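Section 4. Safety rules and what we changed

By Fahad Paracha and Rafia Chaudhry

Carrying on from the risk list in section 3. The first version of our rules was two pages, copied mostly from the Prustton handbook, and it was all about people getting hit by the arm. Fair enough but it says nothing about the thing being worked on. So we wrote our own for the board work.

Rules as they stand now:
Mains lead out of the PC before the arm is switched on. Lead goes on the hook where both of us can see it.
Speed limit 22 mm/s anywhere inside the case. Full speed only above the case wall.
No closing the fingers over the socket unless one person has a hand on the stop button.
Nobody reaches in while the arm is live, even to pick up a dropped screw.
Every run gets logged, including the boring ones.

The last one was Rafia's and we argued about it in May. Glad we kept it. Log has 1,122 lines, nearly all of them dull, but without it we couldnt have shown that most stops came from us and not the software.

Weak points. The speed limit is set in the script, so anyone can edit it. Should be locked on the controller. We also never wrote down who is allowed to reset after a stop, we just sort of knew. Dr Palaniappan marked us down for that in the draft and she was right.

Wear checks on the fingertips are still missing form the list. To add before the final hand-in, along with the bit on thermal paste and cleaning up between runs.

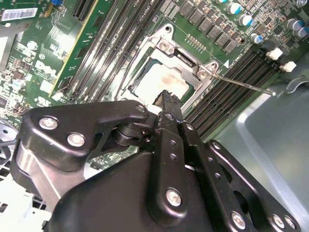
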